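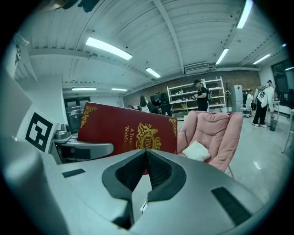 Care of Hardcover Books in Cloth, Leather and Imitation Leather: Frequently Asked Questions

Last revised in September. Answers are maintained by the conservation bench at Erkdale Book Storage and Repair. Send corrections to Fares Smadi at the front office.

Storage conditions

What temperature and humidity should a home library have?

Keep the room between 60 and 70 degrees Fahrenheit, with relative humidity between 35 and 50 percent. A steady reading matters more than a perfect one. A shelf that sits at 52 percent all year will do better than one that swings between 30 and 60 with the heating. Daily swings make boards warp, because the cover cloth and the pasted-down endpaper take up moisture at different rates.

How do I measure humidity?

Use a digital hygrometer placed on the shelf itself, at the height of the books. A reading taken in the middle of the room tells you little about the air behind a row of books on an outside wall. Check a new hygrometer with the salt test: seal it in a bag with a bottle cap of damp table salt for nine hours and read it. It should show 75 percent. If it shows 72, add 3 to every later reading.

Can I keep books in a basement or attic?

Attics get too hot in summer. Basements are usable only if a dehumidifier runs continuously and the lowest shelf is at least four inches off the floor. Cardboard cartons on a concrete floor are the most common source of the mold cases we receive.

Should books stand upright or lie flat?

Books of ordinary size stand upright, square on their bottom edges, with neighbors of similar height. A tall book next to a short one has no support for the upper part of its board and will bow outward over time. Books taller than 16 inches, or heavier than you can comfortably lift in one hand, should lie flat in stacks of no more than three.

How tightly should a shelf be packed?

You should be able to remove a volume by pushing in its neighbors slightly and gripping it at the middle of the spine. If you have to hook a finger over the top of the spine to pull it out, the shelf is too full. If the books lean, add a bookend. Leaning strains the joint on one side and will eventually split the inner hinge.

Does light harm a cover?

Yes, and the damage can't be reversed. Red and purple cloths are usually the first to fade, followed by green. Spines fade before boards. Put shelves on a wall that gets no direct sun, or fit a UV film to the window. The film slows fading but does not stop it, as visible light also breaks down dyes. Sleeving a book in clear polyester protects it from handling and has almost no effect on fading.

Cleaning

How often should I dust?

Twice a year for open shelves, once a year for glass-front cases. Hold the book firmly shut and brush the top edge away from the spine with a soft, wide brush. Dust brushed toward the spine falls into the hollow behind the text block and stays there.

Can I use a vacuum cleaner?

Use a variable-suction model on its lowest setting, with a brush attachment and a piece of cheesecloth tied over the nozzle. The cloth catches loose pieces of spine label. A standard upright cleaner is too strong.

How do I clean a cloth cover?

Start with a dry vulcanized rubber sponge, used in straight strokes in one direction. Do not rub in circles. If the sponge no longer picks up dirt, stop. Water and household cleaners move the starch sizing in the cloth and leave tide lines that are more visible than the original dirt.

How do I clean leather?

Wipe it with a dry microfiber cloth. Leather that leaves a red-brown powder on your hands has red rot, a chemical breakdown of the tannins, and should not be wiped at all. It can be consolidated with a cellulose ether in alcohol. This is bench work. See "Repairs" below.

Should I oil or dress leather bindings?

No. Leather dressing was standard advice for most of the last century, and we still see the results: darkened covers, a sticky bloom on the surface, and oil stains that have traveled through the board into the endpapers. Dressing does not add strength.

What about imitation leather?

Many decorative editions are bound in coated paper or coated cloth embossed with a leather grain. The coating tolerates a barely damp cloth. Test it first on the inside turn-in. Avoid alcohol, which softens some coatings, and avoid storing two coated covers face to face in a warm room. They can stick together.

Gilt and stamped decoration

Is the gold on my cover real?

Usually not on books made after about the middle of the last century. Most publishers' bindings use a foil made of a thin metallized film with a colored lacquer, released by a heated die. Genuine gold leaf does not tarnish. Older bronze-powder stamping turns brown or green-black. Foil keeps its color but rubs off in flakes, generally at raised points and corners first.

Can I polish it?

No polish of any kind. Metal polish contains an abrasive and will remove either foil or leaf in a few strokes. Dust gilt decoration with a soft brush only.

Can worn lettering be restored?

It can be restamped if matching type or a die is available, or retouched by hand with mica pigments in an acrylic binder. Chaminda Debnath handles retouching at our bench and quotes by the square inch. For most twentieth-century editions the work costs more than a replacement copy, and a collector will generally prefer honest wear.

What about gilt page edges?

New gilt edges may stick together. Open the book at the middle and work outward a few leaves at a time – never force a block of pages apart with a thumbnail. Gilt edges give some protection from dust but none from moisture.

Repairs

A page has come loose. Can I tape it?

No pressure-sensitive tape, including products sold as archival. The adhesive sinks into the paper, and removing it later takes solvents. Place the loose page back in position, tie the book with flat cotton tape, and have the page tipped in with wheat starch paste.

The cover is pulling away from the pages. Is that serious?

It depends on the hinge. Open the front cover and look at the gutter. If the endpaper is cracked but the fabric under it is whole, the book can be used gently for years. If the fabric has torn, the weight of the text block hangs on a few threads and the book should be laid flat until it is repaired.

Which glue should I use at home?

For loose hinges, a pH-neutral PVA applied sparingly with a thin knitting needle. PVA is not reversible, so keep it off anything of value. Never use rubber cement, hot glue or instant glue. We stock the Sovdale neutral PVA in small bottles, but any brand labeled for bookbinding will serve.

Can a faded or bumped corner be fixed?

A bumped corner can be opened, filled with paste, reshaped and pressed between boards. Allow roughly 30 hours of drying under weight. Fading can't be fixed. Dyeing the cloth to match will lower the value of the book.

Mold, insects and odor

How do I tell mold from dust?

Dust lies evenly and brushes off dry. Mold tends to grow in spots or in a branching pattern, often along the joint or where hands have left residue. Active mold is soft and smears. Inactive mold is powdery. Isolate the book in a paper bag in either case, and wear a fitted N95 mask when you handle it.

Does freezing kill insects?

Yes, if done properly. Seal the book in two polyethylene bags, press out the air, and freeze at or below minus 4 degrees for at least a week. Let it return to room temperature for a full day before you open the bags – otherwise condensation forms on the cover. Freezing does not kill mold spores.

How do I remove a musty smell?

Place the book, fanned slightly open, in a lidded tub with an open dish of activated charcoal or zeolite. Neither should touch the book. Check after two weeks. Baking soda between the pages is not recommended, as the residue is alkaline and hard to remove.

Services and orders

Do you appraise books?

No. We assess condition only. For appraisal, contact a dealer who does not intend to buy the book.

What does a condition report include?

Binding structure, cover material, losses, previous repairs, and a treatment proposal with costs. The fee is $80 per volume and is credited toward treatment if you go ahead.

Which boxes do you supply?

Two types. The Brulteo is a folding four-flap enclosure in acid-free card, suited to books under two inches thick. The Hijazi is a cloth-covered clamshell, made to measure. Measure height, width and thickness to the nearest sixteenth of an inch, with the book closed and not compressed.

How should I pack a book for shipping?

Wrap it in unprinted paper, then in a waterproof bag, then in bubble wrap with the bubbles facing out. Float the package in the center of a double-walled carton with two inches of padding on every side. Put your name and order number on a slip inside the bag. Drop-offs are accepted at the side door until 4:30 p.m.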